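10th June
Posted by @castlow_bus_rider

OK so I went to the transit board's open meeting in Castlow last night and I have thoughts. Thread, sorry, it's a long one.

1/ The big item was the night bus from Castlow out to Virnavgate. They want to end it at 9 instead of midnight. If you work a late shift at the hospital, that's your ride home gone.

2/ We handed in the petition! 2,844 signatures!! We started it in March on a clipboard outside the grocery store and I really thought we'd stall at a couple hundred.

3/ The board's case is that ridership after 9 is low. Fine, but their count covered 29 nights and a bunch of those were during the road closure at Thambiah, when the bus was skipping half its stops anyway. Of course people weren't on it.
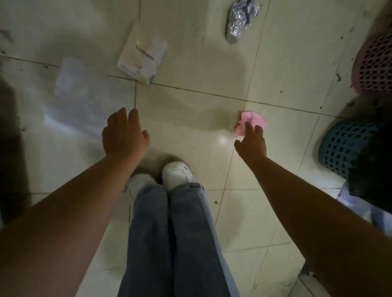 4/ I asked if they'd do the count over now that the road's open. Got a "we'll take that under advisement." A woman behind me laughed out loud and I kind of love her for it.

5/ Best part of the night was the public comments. A line cook, two nursing students, a guy who cleans offices in Virnavgate and walks home when the bus doesn't show (an hour and a half, in winter!). They each got two minutes and they used every second.

6/ Money stuff: the board says the cut saves up to 50 thousand a year. I asked for the worksheet behind that number and was told it's in the packet. The packet is 153 pages. I'm reading it so you don't have to, currently stuck in the part about shelter repairs.

7/ No vote yet. It got pushed to the next meeting, same room, upstairs at the town hall. Written comments are open until then and you do NOT need to live in Castlow to send one. Thambiah folks, this is your bus too.

8/ If you write, say what time you ride and where you get off. And tell your coworkers, please.

Comments

zitham_local: Same thing happened to our late bus in Zitham. Keep at it, they gave us the Saturday one back.

nightshift_rn: Sending mine tonight. I get the 11:20 home four nights a week.

pedalpusher: Does the packet say anything about fares?

Contact | © Castlow Bus Riders | Back to top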